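Gurnemard 双臂桌面整理项目进展报告（故障与安全专项）

报送：项目资助方技术监督处
报告期：上次中期检查之后至九月底
密级：内部，可在合作单位范围内传阅

一、报告事由

根据资助协议中关于重大技术异常应当单独报告的条款，现就本报告期内 Gundier 双臂平台发生的异常、处置经过、原因调查和后续安排报告如下。原定随本期提交的任务成功率测试结果，因平台停机未能完成，相应内容顺延至下一期，本报告不作预估。

报告期内共登记安全相关事件 2 起，均发生在 Pastor 试验点。两起事件没有造成人员受伤，第一起事件造成一件试验物品和左侧夹爪指垫损坏。第二起事件发生时有一名操作人员的手臂处于设备可达范围之内，项目组将其按高等级未遂事件处理，并在事件当日停止了全部带电试验。

截至本报告提交时，Gundier 平台仍处于受限运行状态，只允许在无人进入围护区的条件下进行低速单臂动作。双臂交接动作尚未恢复。

二、报告期内的主要工作

Gurnemard 项目的任务是使双臂平台在普通居家环境中完成桌面小件物品的拾取、交接、装盘和归位。与工业上料不同，居家桌面上的物品摆放没有固定规律，托盘内外同时有软包装、带盖容器和散放的小件，一只手往往需要先替另一只手让出位置。上次中期检查时，评审意见认为平台的单臂抓取已经达到阶段要求，双臂配合部分的依据不足，要求补充人工示范数据并重新训练交接策略。

按照该意见，项目组在报告期前段集中开展了示范采集。采集由经过培训的人员在居家环境中完成，使用头部视角记录双手操作，不使用机械臂。采集完成后，由数据组进行时间对齐、动作分段和质量复核，再交由控制组训练。训练后的策略先在仿真环境中运行，通过后部署到 Pastor 试验点的实机。

在物品选择上，项目组有意保留了反光包装、透明容器和颜色接近桌面的物品。这几类物品在前一版策略中失误较多，评审意见也提到过。桌面和地面没有作哑光处理，灯具反光一并保留，以使训练条件接近实际住宅。

实机部署初期的表现与仿真结果基本一致，单臂拾取稳定，托盘内摆放的完成情况较上一版有改善。问题出现在双臂靠近的阶段。

三、事件经过

（一）第一起事件：双臂接触与夹爪过力

事件发生于九月某日下午三时四十分。平台正在执行托盘内整理任务，左臂夹持一只瓶盖，右臂夹持一件圆形硬质物品，按照策略应当由右臂先行放下，左臂随后撤离。实际运行中，左臂没有按预期撤离，停留在右臂的下放路径上。右臂继续下降，两侧腕部发生接触。

接触发生后，左侧夹爪没有松开，夹持力继续上升。事后读取的记录显示，夹持力越过了任务规定的 40 牛上限，达到 60 牛后保持不变，直至当班操作人员按下急停按钮。瓶盖变形开裂，夹爪指垫一侧脱胶。右侧夹爪所持物品掉落在托盘内，未见损坏。

当班人员按下急停的动作是及时的，符合操作规程。需要向监督处说明的是，在整个过程中，平台自身的保护功能没有一项先于人工急停动作，项目组认为这一点比物品损坏更为严重。

（二）第二起事件：复位后夹爪自行闭合

第一起事件发生后，现场人员按规程保存了运行日志，随后打开围护门，准备取出损坏的瓶盖。此时急停仍处于按下状态，人员进入可达范围符合当时的规程。

取物过程中，控制台旁的另一名人员为了导出夹爪的诊断信息，对急停作了复位。复位后，左侧夹爪在没有收到新指令的情况下再次闭合。取物人员的手当时已离开夹爪开口，前臂仍在左臂下方。该人员听到夹爪动作声后立即后退，控制台人员随即再次按下急停。

检查确认该人员未受伤。试验点负责人当场切断了平台主电源并加锁，同时通知项目组停止其他同型设备的试验。

四、即时处置

停机后，项目组按以下次序开展了处置。

首先是现场封存。平台保持断电时的姿态，在调查人员到场并完成记录之前没有移动。控制计算机的存储介质作了完整备份，原件封存，分析均在副本上进行。

其次是停用相关版本。事件发生时所用的交接策略、控制程序和夹爪参数文件全部从部署服务器上撤下，标记为禁止使用。仿真环境中的同一版本保留，专供调查。

再次是人员方面的安排。两名当事人员在当天提交了各自的书面经过，由试验点安全员分别核对。两份材料在主要情节上一致，在急停复位前是否有口头提示这一点上说法不同。项目组没有就此认定个人责任。现行规程对复位前的确认没有作出明确要求，这一缺失由项目组承担。

最后是对外通知。夹爪供应方 Polach 在事件次日收到书面通报和日志节选，并派员参加了后续的台架复现。合作单位中仍在使用 Gundier 平台的团队也已接到暂停双臂动作的通知，均已书面确认。

五、原因调查

调查分为示范数据、交接策略、夹爪参数和急停逻辑四个方面进行。各方面的结论相互独立核查，之后再汇总比对。

（一）示范数据

双臂交接策略依赖人工示范中双手靠近、避让和松手的先后关系。调查的第一步是回看训练所用的示范片段，重点检查双手距离最近的时段。

典型的示范内容是在一张浅色光面桌上整理托盘。操作者双手同时在托盘一侧动作，左手捏住白色的盖子，右手拿着深棕色的圆形物品，两手几乎相接，托盘另一侧放着橙色的袋装零食。这类时段正是策略学习避让次序的主要依据，也是标注难度最大的部分，一只手的手指常常挡住另一只手所持的物品。 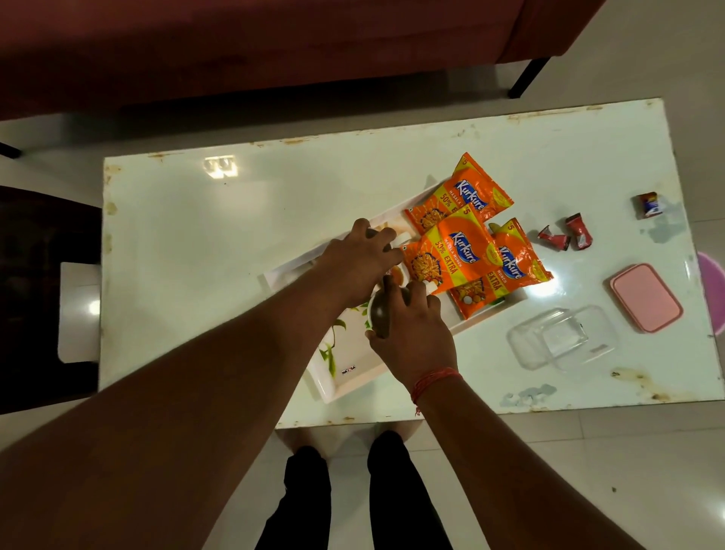

Gundier 平台联合实验室　家居操作数据组

本组负责示范片段的采集、对齐与标注，以下为本组提交的复查结果，经调查组核定后收入本报告。

复查采用逐段人工核对的方式。核对人员不参与原标注，先在不看原标注的情况下独立标出双手各自的接触、夹持和松开时刻，再与原标注比较。比较结果表明，有 238 个片段的左手松开时刻晚于实际动作，且偏差方向一致。随机性的标注误差应当有早有晚，方向一致说明存在共同来源。

追查后确认，来源在时间对齐程序的一次更新。更新后的程序对左右手轨迹分别作平滑处理，右手轨迹在处理后作了延迟补偿，左手轨迹的补偿项在合并代码时遗漏。在双手相距较远的片段中，这一偏差对策略影响有限，常规质量检查也不易发现。在双手接近的片段中，偏差直接改变了避让的先后次序，策略由此学到左手可以在右手下放时继续停留。

遮挡使问题更难暴露。标注人员看到的画面里，手指盖住了所持物品，松手的瞬间往往无法直接看清，只能参考程序给出的轨迹。轨迹本身带有偏差时，人工标注便随之偏移。本组原先把程序轨迹作为标注界面的默认显示，客观上鼓励了标注人员采信轨迹，此项设置应当检讨。

光面桌面的反光也在复查范围内。示范画面中，桌面有一块明亮的灯光反射，调查初期曾怀疑反光干扰了手部定位。经对反光区域内外的片段分别统计，两者的时刻偏差没有可以区分的差别，该因素排除。透明容器造成的轮廓缺失确实存在，影响的是物品定位，与本次事件无关，已另行登记。

受影响的片段已全部移出训练集。移出后的片段没有删除，保留原始记录，待重新对齐和标注后再作评估。

（二）交接策略与间距监测

数据偏差可以解释左臂为何没有按时撤离，不能解释两臂为何最终发生接触。按照设计，两臂间距低于限值时，间距监测功能应当使双臂减速直至停止。

调查发现，间距监测在交接动作期间处于暂停状态。暂停是有意设置的。早期试验中，双臂一进入交接区就频繁触发停止，任务无法继续，控制组据此增加了一个交接模式，进入该模式时暂停监测，退出时恢复。当时的评审记录载明，该模式只适用于两臂共同夹持同一件物品的短时动作。

后续版本中，策略自行判断何时进入交接模式，判断条件放宽为两臂末端同时位于托盘上方。在托盘整理任务中，这一条件在多数时间内都成立，间距监测因而长时间处于暂停状态。条件放宽时没有重新提交安全评审，变更记录中仅注明为提高任务连续性。

调查组认为，由学习得到的策略决定安全功能的启停，在原则上就不应当允许。此项列为本次调查的首要管理问题。

（三）夹爪参数

任务规定的夹持力上限为 40 牛。事件中达到的 60 牛，与 Polach 随新一批夹爪提供的台架测试参数一致。

报告期中段，试验点更换了左侧夹爪。更换后，维护人员从供应方资料中导入了参数文件，用于台架校准。校准完成后应当改回任务参数，交接单上也有此项，但该项旁只有勾选，没有要求填写读回数值。设备侧的实际参数没有改回。上层控制程序虽然设有任务上限，但只在发出目标值时检查一次，夹爪内部在接触受阻后自行提高出力，不再经过上层检查。

Polach 在台架上复现了同样的过程，确认其夹爪按照所载参数正常工作，不属于产品缺陷。该公司同意在下一版资料中将台架参数与使用参数分开存放，并在文件名和设备显示上加以区别。项目组认为供应方的改进有帮助，参数核对的责任仍在使用方。

（四）急停逻辑

第二起事件的直接原因在于指令缓存未清空。急停按下时，夹爪驱动电源被切断，控制程序中尚未执行完的闭合指令仍保留在队列内。急停复位后电源恢复，驱动器读取到队列中的旧指令并执行。

机械臂关节部分不存在同样的问题。关节控制器在急停复位后需要单独使能，旧指令会被丢弃。夹爪作为后接设备，没有纳入同一套使能流程。平台验收时的急停测试以关节停止和复位后保持静止为判据，测试时夹爪未通电，因此未能发现。

此外，围护门开关只与关节使能联锁，未与急停复位联锁。围护门打开时，急停仍可以复位。现行规程把急停按下视为可以进入的充分条件，没有要求断电加锁，也没有规定复位权由谁掌握。

六、原因认定

综合以上各项，调查组作出如下认定。

第一起事件由示范数据的时间对齐偏差引发，经由间距监测的不当暂停发展为双臂接触，又因夹爪参数未恢复而出现过力。三个环节中任何一个正常工作，事件的后果都会明显减轻。

第二起事件由夹爪指令队列在急停后未清空直接引起，围护门联锁不完整和复位规程缺失使人员暴露在危险之中。该事件与示范数据无关，在任何涉及夹爪的任务中都有可能出现。

管理层面存在两项共性问题。一是安全相关功能的变更与普通功能变更走同一流程，审查人员难以识别。二是以勾选代替数值记录的做法较为普遍，除夹爪交接单外，调查组在另外几种表单中也看到了同类情况。

对于当班人员是否违反规程，调查组的意见是未发现违反当时有效规程的行为。

七、整改措施与进展

（一）已完成

夹爪已接入统一使能流程，急停按下即清空夹爪指令队列，复位后夹爪保持断能，需在控制台单独确认方可恢复。该项改动在台架上经过反复急停和复位试验，试验覆盖夹爪张开、闭合途中和夹持受阻等状态，未再出现自行动作。实机验证尚未进行。

任务参数改为每次开机由控制程序主动读取并核对，设备侧数值与任务规定不一致时，平台拒绝进入运行状态。夹持力的监测改为运行全程连续进行，超过 40 牛即切断夹爪驱动。

时间对齐程序中遗漏的补偿项已补上，并增加了一组左右对称的校验片段。今后程序每次更新，须先在校验片段上证明左右手结果一致，方可用于正式数据。标注界面默认不再显示程序轨迹，标注人员提交后方可调出比对。

试验点规程已作临时修订。进入围护区前必须切断主电源并加锁，钥匙由进入人员随身携带，他人不得代为复位。临时修订自发布之日起生效，相关人员均已签收。

（二）进行中

交接模式的重新设计正在进行。新方案中，间距监测不再暂停，改为在共同夹持同一物品时采用较小的限值和较低的速度，是否采用较小限值由独立的安全控制器依据关节位置判断，策略无权更改。控制组已完成方案初稿，正在与安全顾问讨论限值的取法。较低的速度会延长任务时间，对原定效率指标有影响，相关说明见第八部分。

围护门与急停复位的联锁改造已完成设计，所需继电器和线缆已经订购，到货后由试验点在断电状态下安装。

被移出的示范片段正在重新标注。双手相距最近的部分采用双人独立标注，不一致的片段交由第三人裁定，仍不能确定松手时刻的片段不再用于交接训练，只用于物品识别。

（三）尚未开始

交接策略的重新训练须待标注复核全部完成后进行。第三方急停功能测试须待联锁改造安装完毕后安排，测试方案中将明确要求夹爪处于通电和夹持状态。

八、对项目计划与经费的影响

受停机影响，双臂交接的实机测试未能在报告期内完成，托盘整理任务的成功率指标暂无可以提交的数据。事件发生前取得的实机结果是在间距监测暂停的条件下获得的，项目组认为不宜作为考核依据，已主动从拟提交的材料中撤回。

单臂抓取部分的已有结论不受间距监测影响，但左侧夹爪更换之后的抓取记录使用了错误的夹持力参数，需要重做。夹爪更换之前的记录仍然有效。

整改所需的器材和台架测试费用可在现有设备维护科目内列支，不申请追加。第三方急停测试原计划没有列入预算，项目组拟从差旅科目调剂，调剂申请随本报告一并报送，待批复后执行。

效率指标方面，新的交接方案在两臂靠近时必须减速，原任务书规定的单次整理时间可能无法达到。项目组请求在安全控制器的限值确定之后，再与监督处商定该项指标是否调整。在此之前，项目组不会为满足原指标而提高交接速度。

九、恢复运行的条件

项目组拟定了分阶段恢复的条件，供监督处审议。

恢复双臂非交接动作，须满足夹爪使能改造通过实机验证、参数开机核对正常工作、围护门联锁安装并检查合格。

恢复双臂交接动作，除以上各项外，还须满足独立安全控制器投入使用、新策略以复核后的数据完成训练、第三方急停测试合格。交接动作恢复初期仅使用软质和轻质物品，围护区内不得有人。

涉及人员近距离在场的试验，本阶段不作安排。

每一阶段的恢复由项目组书面申请，试验点安全员签署意见，监督处确认后方可执行。任一阶段出现新的安全相关事件，即退回上一阶段。

十、提请监督处事项

请审议第九部分所列恢复条件，并对是否需要增加条件提出意见。

请批复第三方急停测试的经费调剂申请。

请同意将托盘整理任务成功率数据的提交时间顺延至下一报告期。

请就本报告能否向其他使用同类夹爪的受资助项目通报作出决定。项目组与 Polach 均不反对通报，Polach 希望在通报文本发出前核对涉及其产品的技术表述。

十一、附件目录

附件甲：两起事件的运行日志节选及时间对照
附件乙：示范片段复查记录与校验片段说明
附件丙：夹爪台架复现报告（与 Polach 共同签署）
附件丁：Pastor 试验点临时修订规程及签收表
附件戊：经费科目调剂申请

Gurnemard 项目组
九月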